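How to Make Sev Puri at Home for a Crowd

I've been making sev puri for parties since we moved to Inonley, and it's still the snack that disappears first. You don't cook much of anything! It's mostly chopping, stirring and then building very fast while people hover at your elbow.

You'll want 20 flat puris, 2 medium potatoes, a small red onion, a handful of cilantro, a lime, chaat masala and plenty of sev. Plus two chutneys, a green one and a sweet tamarind one. Jarred is fine (I buy the Jedura tamarind and have no regrets).

Boil the potatoes in their skins until a knife slides in, then let them cool all the way before you peel them. Warm potato goes gluey on you. Chop them small, smaller than you think, and toss with salt and a good pinch of chaat masala. The onion should be even finer – I go over mine twice with the knife.

For the green chutney, blend a big bunch of cilantro with 4 green chilies, a thumb of ginger, the juice of half the lime and just enough cold water to get the blades moving. Taste it on a puri, never off a spoon, or you'll think it's way too salty and start "fixing" it.

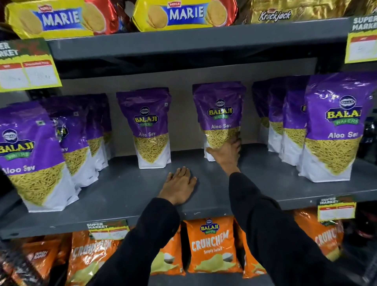

Inonley, June 10, 2022

Now the sev, which people always ask me about. The plain thin kind made with chickpea flour is the classic topping. Aloo sev has potato in the dough and usually some spice too, so if that's what you've got, go lighter on the chaat masala. I like it better, but my family is split. Whatever you buy, keep the bag sealed until the very last minute.

To build, lay out 8 puris at a time on a big platter. Potato first, then onion, a little green chutney, a little tamarind. Then bury the whole thing in sev, scatter cilantro over it and squeeze on the rest of the lime. Carry it out right away and go back for the next batch – they turn soggy in minutes.

Leftover potato mix keeps until the next day in the fridge. I stuff mine into a grilled cheese. Leftover green chutney freezes nicely in an ice cube tray, and I was still using up last year's in November.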